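Progress report to the Ogbonna Fund
Signed Detours and Junction Layout, Holgate district
Reporting period ending March 2020
Prepared by Abimbola Uzor, project lead

Summary

The survey stage of the project is finished and the review of junctions is under way. Spending is within the approved budget for the period. One item, the resident questionnaire, is behind schedule and is covered below. We are not asking for a change to the grant total, but we would like to move a small sum between two budget lines.

Work completed

The grant pays for a review of how drivers, cyclists and people on foot are directed through the district while the utility works on the main road continue. The first task was to list every temporary sign on the detour routes and check it against the plan held by the district office. Kelechi Nwachukwu and Musa Bassey did this on foot in January. They logged 441 signs, permanent and temporary, and noted the position, height and condition of each one.

Most temporary signs matched the plan. There were 40 that did not. The common faults were a sign facing the wrong approach, a sign hidden by branches or by another sign, and a base placed where it narrowed the sidewalk. The full list went to the district office with a marked-up map, and we have had a reply on the first half of it.

The second task was to pick six junctions for closer study. We chose places where a detour leaves the main route and drivers have to take in several instructions at once. Signals, priority signs, lane markings and detour arrows are all being looked at together, as a driver would meet them. Femi Tamuno has written up two of the six so far. Both write-ups are attached as Annex B.

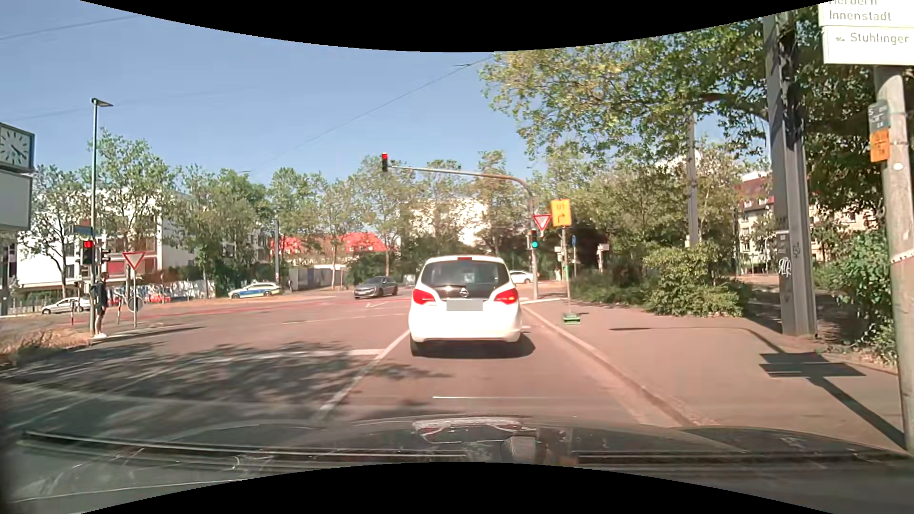
U1 detour sign on its portable base, next to the signal post and yield sign.

The junction shown is one of the six. The detour arrow points right and stands close to the post that carries the signal and the yield sign, so a driver has several things to read in nearly the same spot. Our draft note suggests a second, earlier U1 sign on the approach, far enough back that drivers can choose a lane before the stop line. It also asks that the base be checked against the minimum clear width for the sidewalk. We have no view yet on whether the yield sign should be moved – that depends on the signal plan, which we have requested.

Resident questionnaire

This was due to go out at the start of the period. The first draft was too long, and the people who tried it at the Steltcombe library gave up before the section on walking routes. Zainab Danladi has cut it to two pages and rewritten the questions about crossings. The new version is ready to print. We expect to send it out in the next period, and the date for the results will move back to match.

Budget

Staff costs are as planned. Travel is lower than planned, as the survey was done on foot from the Holgate office. Printing will be higher because the questionnaire had to be set twice. We ask for permission to move the unspent travel money to printing. Figures by line are in Annex A.

Data and records

The sign list is kept in Polis, the mapping system the district office already uses, so their staff can open it without a new login. Each entry has a location and a short note. Entries will be updated as faults are fixed – the office has agreed to tell us when that happens.

Next period

Finish the write-ups for the remaining four junctions.
Send out the questionnaire and begin entering replies.
Meet with the district office on the second half of the fault list.
Recheck the signs already reported as corrected.

Questions on this report can be sent to Abimbola Uzor at the Holgate office. Questions on the budget table should go to Zainab Danladi.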